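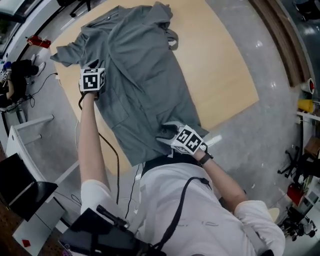

Shirt spread on the tabletop, one hand-held gripper at the left edge near the sleeve and one at the bottom hem.

Search this site Enter keywords Go

Filed under: Data Collection Practice > Handheld Grippers > Cloth Tasks

Station Rules for Two-Handed Garment Demonstrations

This page covers setup, recording and rejection rules for shirt handling with a pair of hand-held grippers. It applies to the stations at Wostau and Soltthorpe. Bulov stations use the same rules except for cable routing, which is in their local sheet.

Before you start

1. Clear the tabletop. Only the garment for the current task stays on it.
2. Wipe the marker cubes with a dry cloth. Check every face for scratches, lifted corners and glare. Replace a cube if any face is damaged – do not touch up the black squares with a pen.
3. Check that each cube is seated firmly on its gripper. If it can be turned by hand, tighten the mount and repeat the calibration.
4. Open and close both grippers 3 times. The fingers must meet along their full length. A gap at the tips will drop thin hems.
5. Route each cable along the forearm with enough slack for a full reach across the table. A cable must not pull on the gripper at any point in the motion.
6. Tighten the shoulder strap and camera mount. Lean forward as you would during the task and confirm that the mount does not shift.

Placing the garment

Reset the shirt to the start state listed on the task card. For "crumpled" starts, lift the shirt by any two points, drop it on the table and leave it. Do not tidy the collar or straighten the sleeves afterward. Operators tend to drop the shirt the same way each time, so change the lift points between takes.

Straps, tabs and pocket flaps stay as they fall. Buttons follow the task card. If the card says nothing about them, leave them as they are and write the state in the log.

Recording

1. Stand centered on the long side of the table with both grippers open and both cubes in view. Hold still for 2 seconds.
2. Grasp fabric only with the gripper fingers. Bare hands, wrists and sleeves must not be used to pin or drag the garment.
3. Take an edge, a hem or a seam where one is available. Grasping the middle of a panel is allowed only if no edge can be reached.
4. Move at a steady speed. Fast swings blur the markers and the track will be lost.
5. Keep at least one face of each cube toward the camera. When the arms must cross, cross low and slowly.
6. Finish with both grippers open and clear of the fabric, and hold still for 2 seconds again before stopping.

A missed grasp is not an error. Open, approach again and continue. Recoveries are useful and should stay in the take. A maximum of 4 retries on the same point is accepted; after that, stop and reset.

When to reject a take

Reject if a cable catches on the garment or table, if a cube moves on its mount, if the shirt leaves the tabletop, or if anyone other than the operator touches it. Mark the take as rejected in the Yan logger and enter the reason code. Do not delete the file at the station.

People and floor area

Other staff may work nearby while recording is in progress. They should stay out of the operator's reach and should not step over a connected cable. Tell them before you begin if they may be recorded, and follow the site notice on consent.

Breaks

Take a break after 7 accepted takes. Put both grippers in their holders with the cubes facing up. Never set a gripper down on its cube.

Related: Calibrating marker cubes; Reason codes in the Yan logger; Task cards for towels and trousers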